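4.2 Sibling accounts of a grandparent's last months

Working section - numbers checked against the January 2024 coding pass, see Table 3 for the full breakdown.

Of the 151 letters and blog posts in the Valderrama set, most were written by grandchildren. Fewer by sons and daughters. Almost none by in-laws, which surprised us given how much of the hands-on care they did (Section 3.1). All posts date from 2000 or later. Earlier funeral cards and church bulletins were left out - too short to code.

Three points on timing. First, writers wait. A gap between the death and the post is the norm, and many say so in the opening lines, often with an apology. Second, the gap is longer when the writer lived in the same house. Third, the gap does not seem to track closeness as the writer reports it. People who said they barely knew the grandparent also waited, and for the same stated reason, that they could not find the words.

Nyaga read every post once, Sotelo read them again without seeing her codes. Disagreements settled by talking. Most were over "duty" versus "affection", and we are still not happy with that split. A granddaughter in Kumside writes that she drove over every Sunday with soup "because it was my turn, and then because I liked it." Coded as both. A stricter reader might of chosen one.

Siblings writing about the same person were the most useful case. We found 9 such pairs. In 2 of them the accounts clash on plain facts: who was in the room, who made the phone call. In the rest the facts line up but the grandparent doesn't. One brother recalls a quiet man who fixed radios. His sister recalls a talker, funny, hard to get off the phone. Both posts went up in the same week in March and neither mentions the other.

Children come up often. Typically as a scene - a toddler on the bed, a great-grandchild handed over for a hug, a bad afternoon when the older woman took the baby so the mother could sleep. These scenes carry most of the praise in the posts. Direct praise (kind, patient, generous) tends to come in a short list near the top and then is never picked up again. We read the scenes as doing the real work of tribute, and the lists as a kind of greeting. Follow-up interviews in Punik point the same way, tho only a handful are transcribed so far.

Limits. Self-selected writers. English only. Families that did not get along likely don't post, or post elsewhere. Work, money and housing show up far less than we expected and were folded into one code, "outside life", see Ziruvance codebook, part B. That code needs splitting before the next pass - paid work and housing at least shoud be seperate. 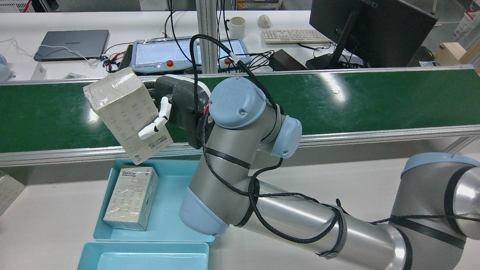

Figure 4. Robot arm holding a cardboard box over a green conveyor belt.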